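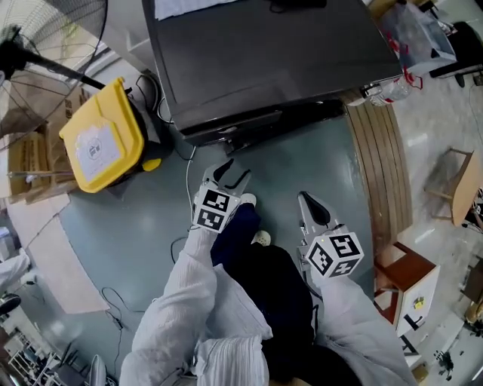 The shared room at Clernik House, with the low black cabinet and the yellow-lidded bin among the things still on the floor.

Shared room at Clernik House gets a long-awaited sorting out
November
By the Stivach Neighbor newsroom
3 min read

The big shared room on the first floor of Clernik House, which has been a bit of everything to the 52 households in the building over the years – sewing room, party room, place to leave the thing you'll come back for – is being sorted through this month, and it should be open again for general use before the holidays.

The tenants' group has been wanting to do this for a long while. The room fills up a little more each winter as people move in and out of the apartments upstairs, and by late summer it had become hard to set out chairs for so much as a birthday lunch. At the October meeting it was agreed that everything would be looked over, labeled if it has an owner, and offered around the building if it doesn't.

Household goods with life left in them will go first to neighbors and then to Jollex, the secondhand store on Mtshali Avenue, which has kindly said it will take small furniture, fans and kitchen things. The store can't accept mattresses or anything with a broken plug, so please don't leave those by the door hoping for the best!

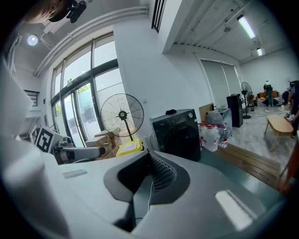

Laundry has been the talk of the hallways ever since the meeting, and a good many residents have asked whether they might have a spot to wash curtains and blankets without hauling them across the neighborhood. The plan calls for a small household corner, with shelves for soap and a table for folding, and a rota on the wall so that people aren't waiting on one another. There is a black front-loading washing machine in the room, with big water bottles with red caps on the floor to the right of it, and the tenants' group would like to settle where a machine should stand before the shelves are ordered. The side with the tall windows has plenty of friends too, mostly among the people who knit, and they would like to see the cardboard boxes over there find another home so that a couple of easy chairs can go in to catch the daylight.

Anyone who has stored belongings in the room is asked to put a name and apartment number on them by the end of the month. Masking tape and a marker are fine, and you can get both from the front office if you've run out. Bins with lids can stay for the time being as long as they're labeled, and there's talk of proper shelving for them in the spring.

Once the room reopens it can be booked for family gatherings as before. The deposit will be $20, returned when the key comes back, and the sign-up sheet will hang in its old place beside the mailboxes. Evening bookings will end at 10 p.m., a little earlier than last year, after some friendly conversations with the apartments directly above.

Folks who would like to suggest a use for the room – a Saturday coffee and a toddler hour have both come up already – can drop a note at the front office, or bring the idea along to the next meeting. There will be soup.

Contact the newsroom: 363 Mtshali Avenue, Stivach | © Stivach Neighbor | Back to top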